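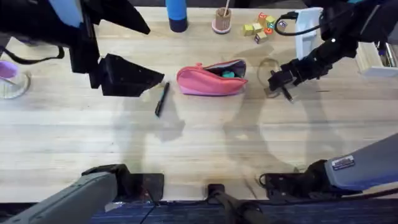

The Sisgate bench, both arms over the pencil case and pens.

I meant to write only a few lines tonight, but the bench finally behaved itself for a whole afternoon and I want to get it down while it's fresh, so I've made tea and am settling in.

The left arm has been on my mind ever since November, when it started coming down a hair short on anything lying flat. You wouldn't see it on a block or a cup. A pen, though, is a mean little target, and the fingers would close on the top of the barrel and squirt it across the wood like a watermelon seed. I blamed the gripper first (everyone blames the gripper), and I spent one entire evening cleaning the ridges on the fingers with a toothbrush, which they needed anyway, so no regrets there.

The trouble was down at the mount. The base had crept. I laid the steel rule along the near edge of the table and measured from the front of the plate to my pencil mark, which ought to be 43 millimeters and wasn't, and I sat back on my heels and laughed out loud, all alone in the room. All those evenings fussing with the fingers! I loosened the clamp, walked the base back a little at a time, snugged it down, measured, loosened it again, and so on until I was happy or at least too stiff to keep kneeling. The folks at Kocabaş who cut our plates told me at the start to check the clamps every month, and I wrote it on a card, and then I put the card somewhere safe. I'm going to tape the next one to the wall.

Once the left side was sitting right I did the right arm too, out of fairness. It had hardly budged. Then came the zero routine on both, elbows first and wrists after, and I let them go through it twice while I swept up. I do love the sound of the pair of them going at once, a sort of low humming duet, and I've gotten so used to it that the room feels too quiet when they're parked.

First real try was just the pouch, right arm only, left one waiting with its jaw open. I ask for a pinch on the upper edge and a small lift, nothing fancy. Soft things are a good test after you've moved a base, I think, for they forgive you a little and still show you when you're way off.

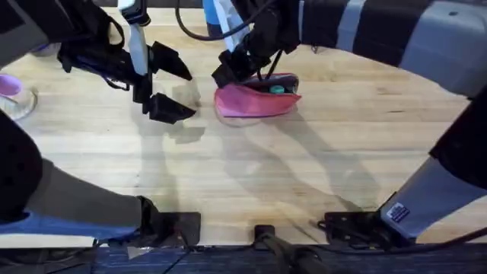

Page last changed: January 11, 2018

I was so pleased with that lift. I'd been holding my breath over it, silly as that sounds. The cloth sags however it likes, and the arm doesn't know or care, and there it was up off the wood with the fingers just where I'd asked for them.

Next I turned to the cables, a job I'd been putting off. The old one on the left wrist had 178 hours on it by my notebook and had gotten stiff in the bend. The new one came from Cundar, part 3714, in a box big enough for a pair of boots. It's a nicer cable, more limber, and I left it a generous loop near the wrist so it has somewhere to go when the arm reaches over. Too short and it tugs at the wrist, too long and it wanders in front of the camera, and I have made both mistakes and would rather not talk about how many times. The trick I've settled on is to bend the wrist as far as it will ever need to go and fix the cable there, in the worst position, before letting the arm come back.

After that I could get to the wrist camera. I line it up by eye first, with a pen set down in front of the jaw, and nudge the view until the pen sits in the opening between the two fingertips. The picture smears a bit when the arm is moving, so I only judge it when everything has come to rest.
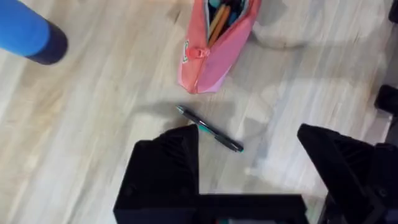

Evening, the view from the wrist

I had supper at my desk (the soup from the place on the corner in Mondbridge, which travels well if you keep the bag upright) and went back for the part I'd been looking forward to. One arm is to hold the mouth of the pouch while the other brings the pen over. Each of them can do its half all day long. It's the meeting in the middle that shows up a crooked base, for the arms only agree about where the pouch is if I've told them the truth about where they're bolted down.

I ran it slow, with my hand near the stop button the whole time. On the first go the left arm came in too high and I stopped it. I brought the approach down a touch, and on the next one I found I'd leaned so far over to look that I was practically in the workspace myself, so I stopped that one too and gave myself a talking-to. Then I pulled the stool back, sat on my free hand, and let them get on with it.

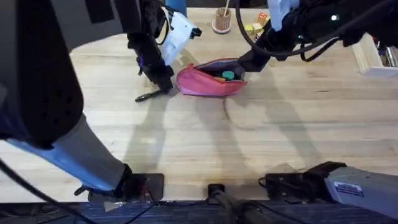 Do I have to run the zero routine again every time I move a base?
Every time, even if the base only shifted by the width of a pencil line, and on both arms if they're going to share a job.

I wrote that on the new card, along with the clamp measurement. The settings are saved under 2623 in the log so I can get back to them if I do something foolish tomorrow. Still to do: wipe down the fingers again, find a better home for the cable that hangs over the front of the table, and send Kocabaş a note to say they were right about the clamps. I also want to try the whole thing with the pouch turned the other way around, with the mouth toward me, but it's late and my knees have had enough of that floor.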